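**Whitelaw glass and pottery open day, April 18, 2021**

We got to Whitelaw just after the gates opened and there was already a line for the kiln shed! Entry was 2 dollars, which also got you a stamped card for the Jendel pottery next door, so we did both.

The kiln shed was my favorite by a mile. They had one of the old brick kilns open so you could stick your head in and look up at the glaze drips on the roof (years and years of them, all running into each other like candle wax). The big one next to it was firing, and even from behind the rope you could feel it on your face. They load it on a Friday and it takes 12 hours to come up to heat.

Then over the yard to Jendel for the throwing room. Kids could have a go at the wheel and mine came away with something between a bowl and a hat - she's thrilled with it. The seconds shelf is worth the trip on its own. I bought a Bamholm blue jug with a tiny chip in the foot for 50 dollars, and I'd have paid more.

Upstairs is the pattern room, with 257 glaze tiles on one wall, each with its recipe penciled underneath. I could have stayed all afternoon. The blues and greens are wonderful, especially the old ones where two glazes have crept over each other in patches. 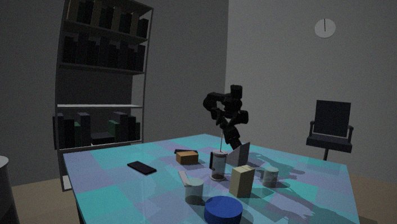 *Teal and lavender patches, with a clear jar in the middle of the group.*

Lunch was soup and a cheese roll from the Flutport bakery van, eaten on the wall by the canal. Go early if you want the soup. Parking is in the field behind Jendel, and the next open day is in October.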